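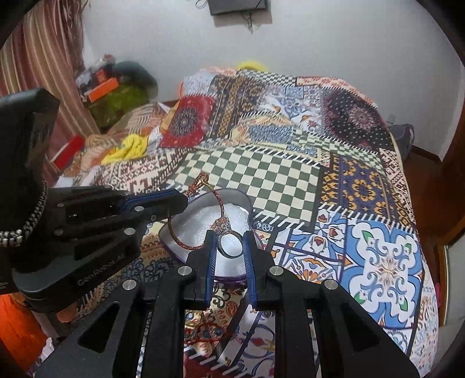

The orange and brown cord over the container, patchwork quilt behind

From: Finbarr Keogh
To: knots-and-cords list
Subject: Re: cleaning cord jewelry without wrecking the metal bits

Hi all,

Ruairí wrote:

> I have 11 of these twisted cord pieces from my aunt, all with a ring
> and a little hook, and most of them have gone dull. Somebody at the
> January swap told me to bury the whole thing in salt overnight. Is
> that a real thing? I don't want to ruin the cord. Also, how does
> everybody store theirs? Mine are in one big tangle in a drawer and
> I've already snapped a hook trying to pull two of them apart.
>
> Ruairí Mac Carthaigh

Oh, the drawer tangle, I know it well! I'll take your second question first and get to the salt in a minute.

Mine used to live in a cookie tin, all together, and every time I wanted one I'd end up with four. What finally fixed it was giving each cord its own envelope. I bought a box of 100 plain paper ones (the small kind, for coins or seeds) and I write the color on the flap in pencil. Coil the cord loosely, ring in the middle, hook on the outside where it can't grab anything. If your hooks are already hung up on each other, lay the whole mess flat on a bed — a quilt is great for this, nothing rolls away — and work from the rings outward. Pulling is how I lost a hook too, so you're in good company.

The orange and brown one in my picture is my favorite of the bunch. It has a glittery metallic knot sitting right above the ring, and that knot is why I'd be careful with any kind of soak. I had a green one with a similar knot and I let it sit in warm soapy water while I made dinner. The cord was fine. The metallic thread went limp and fuzzy and never got its sparkle back. So now I only wipe around the knots with a barely damp cloth and leave them alone otherwise.

About the salt. I think two different tips got mashed together at the swap. One is the old trick of burying something in dry salt to pull the musty smell out of it, which has worked okay for me on plain cotton cord. The other is the salt, hot water and foil bath people do for silver, and I would not put a cord anywhere near that. And please don't leave your metal hooks buried in salt overnight! If there's any damp in the cord at all you can end up with spots. If you just want the smell gone, try baking soda in an open dish, with the cords hanging over it in a closed box. Mine took two nights.

For the hooks themselves I use a soft dry cloth and patience. If the gold color is only plating, any polish with grit in it will take it right off. I used a cleaner called Balix on one years ago and got a very nice shiny gray hook out of it.

Now, the snapped one. Don't throw out the cord! You can open the loop at the top with a blunt needle, slip the broken hook out, and put in a new one. I've been getting mine from Sorkix and they've held up fine, though the smallest size is a bit fiddly if you have thumbs like mine. The Yüksel hooks look nicer but the opening was too tight for a thick twist. Has anybody here tried the ones from Nernadier? They only seem to sell them in bags of 900, so I'd need to split an order with a few of you. Write me off list if you want in.

Ruairí, could you post a picture of the worst one before you do anything to it? I'd like to see what kind of knot it has.

Finbarr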